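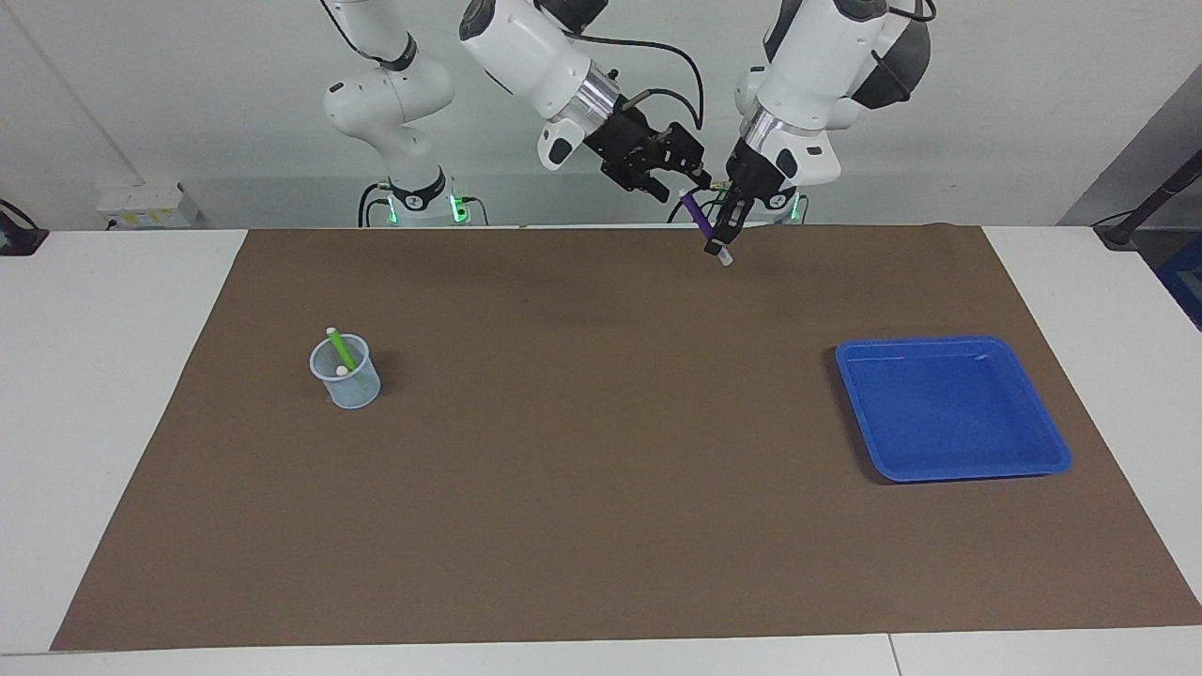 Page last changed: February 2026

Family Studies, unit 2: Conflict and repair between partners
Notes for the session. Not full text, come to class for the rest

Reading first. Espinoza packet, pages 60 to the end of the chapter. If you only have the old packet the page numbers are off, use the headings.

What we mean by conflict
Any moment where two people want things that don't fit together and both know it. Loud or quiet doesn't matter. Silence over dinner counts. A disagreement only one person knows about is something else, we did that in unit 1 (unspoken expectations).

Topics couples fight over most: money, chores, in-laws, time, phones. Surface topic vs. what sits under it. Dishes in the sink = "do you notice what I do". Be careful with this though, sometimes it's the dishes.

Openings
Soft: "I'm worried about the rent, can we look at it tonight"
Hard: "you always do this"
Hard openings tend to get a defense back. Then a counter-complaint. Then the first topic is gone. Write out one exchange like this from a movie or book (not your own family please) and mark where the topic got lost.

Repair
Small moves that slow a fight down. A joke, an apology, a hand on the arm, asking for ten minutes. Timing matters alot. The same joke early on can help and later on can sound like mockery.
A break needs a return time. "I'm done talking" is not a break.

The Harkgate couple (case sheet)
Married nine years, moved to Celtby for her job, he gave up his. Fight is over a grocery bill. Read both accounts before you decide anything. Most people side with whoever they read first so half the room gets them in the other order.

Questions for the write-up
When does the bill stop being the subject?
Who tries to repair, and does the other one hear it?
What would you want to know that the sheet leaves out?

Write-up is 462 words max, I do stop reading there. Hand in at the Drendilgate building, room 2713, or bring it to class. The December handout had the wrong room, ignore that one.

Next time: apologies, and why some of them make things worse. Bring teh case sheet again.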